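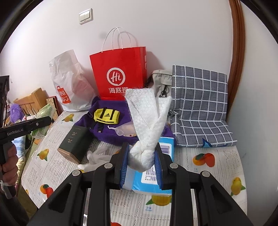 Rarkus wrote back on the draft that the cloth items should not be collected until the pads on both grippers had been checked under load, and that a check done with the jaws empty should be entered as not done. The item order below was changed accordingly.

Hand-held gripper collection, household items, bed station
Pre-session and in-session inspection
Project: Skorley
Date: 29 Dec 2025

1. Jaw pads seated, no lifting at the edges. OK.
Comment: checked with jaws closed on knotted cloth.

2. Pivot screws tight, left and right units. OK after adjustment.
Comment: right unit had slight play. Retightened, no play on second check. Look again after 2 hours of use.

3. Jaw opening reads zero when fully closed. OK left. Right offset by 2 mm, recalibrated.
Comment: recordings made before the recalibration are tagged and held out of the training set.

4. Lens clean, mount does not shift when the handle is shaken. OK.

5. Clocks synchronized between the two units. OK.
Comment: Wemix asks for a sync clap at the start of every recording. Missing on 5 recordings from the last batch. Those were rejected.

6. Storage free for the full session. OK.

7. Knotted and tied items: grip below the loose ends, hold still before release. Partly met.
Comment: operators tend to release early. The model then sees the release with no stable hold before it. Repeat any example where the hold is under one second.

8. Personal papers, cards and screens out of view. OK.
Comment: printed packaging is allowed under the Skorley rules. Shipping labels with an address are not.

9. Item layout changed between recordings. Not met.
Comment: Hoàng station kept one layout for a whole block. Examples too similar. Move at least the target item and its neighbor.

10. Failed grasps kept and labeled as failed. OK.
Comment: do not delete. Label at the time of recording.

Recordings accepted to date: 466
Open items: 7, 9
Next full inspection: February, or after any pad replacement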